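Notes from the Simulated Kitchen

Hinwood Robotics Group newsletter, July 23, 2020

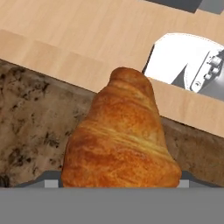 Croissant, upright, between the fingers of the simulated gripper, with the granite counter behind.

The croissant joined the object library this summer, and it has already taken up more of our meeting time than the toaster, the colander and the entire cutlery drawer put together. Several readers of the last issue asked what we do all day now that the lab is closed and the arms are under dust sheets. We collect examples. We sit at home, steer a gripper that doesn't exist through a kitchen that doesn't exist, and pick up pastry.

The project is called Miltton, with two t's, after a typing mistake in the first grant draft that by the second draft had spread to the budget. Its aim is modest to state. We want one learned policy that can take hold of a kitchen object it has seen a few dozen times, lift it, carry it somewhere sensible and put it down again, using only what it can see from the gripper and from one view of the room. To learn that, it needs to watch someone do it. At the moment the someone is us.

A single example, or demonstration, starts when the simulator sets out the kitchen. It chooses a counter finish and a cabinet finish, drops the object somewhere within reach, and hands over control. The operator moves the gripper with a hand controller, closes the fingers, lifts, travels, lowers, opens. Everything is written down as it happens: the images, the joint positions, the finger opening, and the commands we sent, including the ones we regret. Then the kitchen resets and the croissant is back on the stone, as fresh as ever.

We allow 30 seconds for each attempt. That sounds generous until you've spent most of it trying to judge how far away a croissant is on a flat monitor. New operators tend to use the whole allowance and then ask whether the clock is running fast. After a week they finish with time to spare and start complaining about the controller instead, and we take this as a sign of progress.

As of this issue we have 287 accepted croissant demonstrations. Accepted is doing some work in that sentence. Every recording gets replayed before it goes into the set, and the reviewer throws out anything where the object was dropped, where the fingers passed through the counter (the simulator is mostly against this, but it can be talked into it), or where the operator wandered off to admire the cabinets. We also throw out recordings that succeed by luck. If the gripper knocks the croissant over, chases it along the granite and ends up holding it anyway, the replay is entertaining and the lesson is terrible. A policy trained on a few of those will learn the chase.

The rejects are kept in a separate folder. There is a faction that wants to train on them too, labeled as failures, so the system gets some idea of what going wrong looks like. The other faction would like to see the first faction label them.

Why a croissant

We began with boxes, because everyone begins with boxes. A box has flat sides and the gripper has flat fingers, and the two get along. Mugs came next and were a little harder, on account of the handle. By spring the policy could do both well enough that our demonstrations were starting to look like boasting.

A croissant tapers. It bulges on one side and slopes on the other. It has ridges, which in the simulator are partly real geometry and partly paint, and the fingers care about the first kind only. Lying down, it rolls a little when nudged. Held upright by the wide end, the way it is in the picture, it gives the fingers something fairly solid to work with while the tip points at the ceiling. Held by the tip it swings, and then you are no longer doing a grasping task, you are doing something closer to bell ringing.

It is also the same color as half the kitchen. Golden brown pastry over tan speckled granite with pale wood above it is a pleasant palette for a showroom and a mean one for a vision system. In our first round of training the policy would sometimes reach with great confidence for a dark patch in the stone. We could have swapped in a white counter and had nicer numbers by lunchtime. We left the granite in and added more of it, in several shades, and went back to collecting.

The collision shape took longer. A pastry modeled in full detail made the physics crawl, so the shape the fingers feel is a simplified one, built out of convex pieces. The first version had 2 pieces and could be gripped only by people with patience. The present one has 8, and the ends no longer behave as if they were buttered. Anyone planning to add baked goods to their own library is welcome to our files and to our sympathy.

Things we have learned about ourselves

Human demonstrators have habits, and the policy picks up every one. One of our operators always approaches from the left. Another pauses just above the object before closing the fingers, for as long as it takes to draw a breath. Neither noticed until the trained policy started doing both, approaching from the left and then hanging in the air over the croissant like someone reading a menu.

The pause is the worse of the two. When the gripper is still, the images stop changing, and the system sees a long run of near-identical moments in which the right thing to do is nothing. It then concludes, reasonably, that nothing is a good thing to do. We now trim the pauses before training. We also ask operators not to stop and think, an instruction that looks odd in a research protocol but has been followed very well.

Start positions were another trouble. We believed we were placing the croissant at random. A plot of where it had been showed a thick cluster near the middle of the counter and hardly anything close to the cabinets, where the wood gets in the way and the approach is awkward. The randomizer was innocent. Operators had been pressing reset whenever they got a position they didn't like. The reset button now writes to the log as well, and the coverage has improved without anyone having to say a word about it.

We have also rewritten the handbook on the subject of tidy grasps. The old text asked for the object to be held "neatly." Across the group this was found to mean centered, level, upright, gentle, or fast, depending on the reader. The new text says the object must stay in the fingers for the whole carry and must be on the surface at the end. It reads like a parking regulation, and agreement between reviewers went up as soon as it came in.

What comes next

The rest of the summer goes to variety. The croissant has had its share of attention, and we don't want a policy that is superb with one pastry and baffled by a bun. Next on the list are a bread roll, a bell pepper and a ladle. The ladle has been on the list since before the project had a name, and keeps sliding down it whenever someone tries to pick it up.

Our partners at Lokitz are building more kitchen layouts, with narrower counters and a few drawers left open on purpose. Sfeir is working on the lighting. At present our kitchens enjoy a calm, even daylight that no kitchen of ours has ever had, and a policy raised in it is going to be startled by its first under-cabinet lamp. Both sets of changes should land in August, together with a new controller mapping that undoes the last new controller mapping.

We will then retrain on everything and test on layouts the system has never seen. Expectations here are cautious. The current version manages the croissant comfortably in kitchens it knows. In ones it doesn't, it still makes for the right area and then becomes vague, in the manner of a guest who has offered to help with the dishes.

As for real pastry, that will have to wait until we are let back into the building. The plan is to begin with foam stand-ins, since a gripper that has only known simulated crust has no reason to be careful with the other sort. There has been a lively debate over whether the foam ones should be painted. There has been an even livelier one over who buys the real ones, how many a proper trial requires, and what counts as disposal.

Operators wanted

We are short of hands for the bread roll sessions. You need a reasonably modern computer, a steady connection and a spare hour or two in a week. No robotics background is required - our most productive operator so far came to us from the library's map room. You will get the controller by mail, a short practice kitchen to ruin at your leisure, and the handbook, which is now nine pages and contains a diagram of a mug.

Those already signed up: please install the update before your next session. Recordings made with the old version save the finger opening upside down, so that every grasp is filed as a release. We found this after a full afternoon of collecting, during which the policy had been taught, very thoroughly, to let go.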